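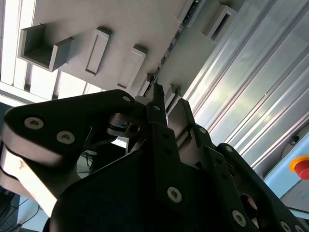 Student projects > Food and Media > Spring reports

Do recipe columns get cooked from?

Narendra Sachdeva, 2023-03-26

What I set out to do

Look at one food column and see if the recipes work for somebody who is not much of a cook (me). Column is the weekly one in the Serkach, which is our free local paper. Written by the chef at Pangilinan, the fish place by the bridge. He also does the cooking slot at the August food fair and has his name on a range of pans from Rarari, more on that below.

Method

Picked 5 recipes from last year's columns. Cooked each one at home in a normal shared kitchen, electric hob, one decent knife. Wrote down how long it took, what I spent and where I got stuck. Also put a short survey in the Enatis newsletter (the student food co-op, 1,000 people on the list) and got 479 replies. Better than I expected, there was a voucher.

The cooking

Leek and potato soup. Fine. Column says 25 minutes, took me 40, mostly peeling. Would make again.

Baked hake with lemon. Good but he never says what size dish. Mine was too big and the juices dried up round the edges.

Lentil stew. Cheapest of the lot and lasted three days. No salt in the ingredients list but "add the salt" in the method, so that is an editing slip I think.

Flatbreads. Went wrong. Dough far too sticky, had to add loads more flour. Tried again with less water and they puffed up nicely, so I beleive the amount printed is wrong.

Plum tart. Looked awful, tasted great. Needs a loose bottomed tin, only mentioned at the very end when you are already lifting it out.

Survey

Most people who replied read recipe columns for something to read. Fewer had cooked from one in the past month. Reasons given: too many ingredients, no oven, forgot where they put the page. Several said they trust a chef with his own restaurant more than a blogger. A few said the opposite, chefs assume you own everything.

The pans question

Asked whether a chef promoting cookware puts readers off. Answers were split and some hadn't noticed he did it. In the columns I used, the Rarari pan is named in 2 of them, hake and flatbreads. My ordinary pan coped.

Problems with the project

Only one cook. Should of had a second person test the same recipes seperately. Survey went to people already keen on food. Didn't keep the receipt for the hake so that cost is from memory.

If I did it again

Would ask the paper who checks the recipes before they go in. I emailed once, too late, no reply by hand-in. Would also weigh the flour properly.

Recent reports
Packed lunches on a term budget
Who watches daytime cookery?
Market stall coffee: a price survey
Reading the back of the cereal box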